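Search the manual Enter a keyword or model number

Homitz Breakfast Station
Set-up Guide, Section 6: Laying Out and Using the Station

6.1 Before you start

The station consists of the Homitz toaster, the Sollell table mat, three plates, and one squeeze bottle. Unpack all parts and wash the plates and the bottle in warm soapy water. Do not put the mat in the dishwasher.

The mat must lie flat, with no fold under the toaster. If it has been stored rolled, leave it face down overnight.

CAUTION: Keep the toaster clear of curtains, wall cabinets, and paper towels. Do not run it under a shelf.

6.2 Placing the parts

1. Spread the mat on a level table.
2. Set the toaster on the mat with its slots facing up. Route the power cord away from the plates.
3. Set out the three plates: one for untoasted bread, one for assembly, one for serving.
4. Fill the squeeze bottle to the shoulder line and tighten the cap by hand.
5. Plug in the toaster. The outlet must be grounded. 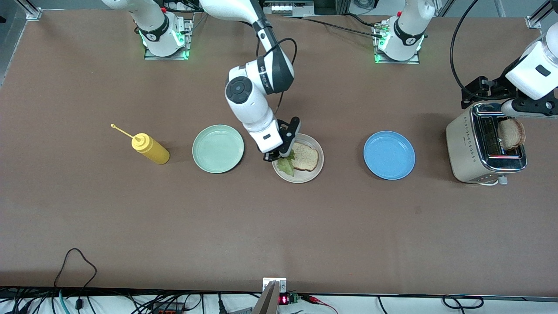
Squeeze bottles with a long nozzle can be stored upright or on their side between servings. Thick sauces such as mustard reach the tip faster from a bottle that has been lying down. The yellow bottle is on its side, with the long thin nozzle extending from the cap, and the plates share a row with it across the middle of the mat. Use the middle plate for assembly. Thin sauces and syrup can leak from a bottle in this position; store these upright with the tip closed.

Note: The Khunthong bottle, sold separately, has a wider base and a shorter nozzle. It is recommended for syrup.

6.3 First use of the toaster

Run the toaster twice with no bread at the highest setting before preparing food. A slight smell is normal during the first cycle. Open a window.

1. Turn the browning dial to 6.
2. Press the lever down until it locks.
3. When the lever releases, wait one minute and repeat.
4. Return the dial to 3 for everyday use.

CAUTION: Never insert a knife, fork, or other metal object into the slots. Unplug the toaster and let it cool before removing trapped bread.

6.4 Cleaning

Wipe the mat with a damp cloth after each meal. Mustard and berry stains should be treated within the hour with dish soap. Do not use bleach.

Pull the nozzle off the cap for washing and clear it with the brush supplied. Empty the crumb tray weekly.

6.5 Specifications

Mat, maximum surface temperature: 185 °F
Toaster cord length: 59 in
Crumb tray, spare part no.: 2000
Browning settings: 6

Note: The mat is not a trivet. Pans taken directly from the stove or oven will mark the surface.

Spare nozzles and caps can be ordered from the Grodthorpe parts desk. Have the model number from the underside of the toaster ready.

Contact | Warranty | Spare parts | © Homitz Kitchen Products | Back to top

59 shares 6 comments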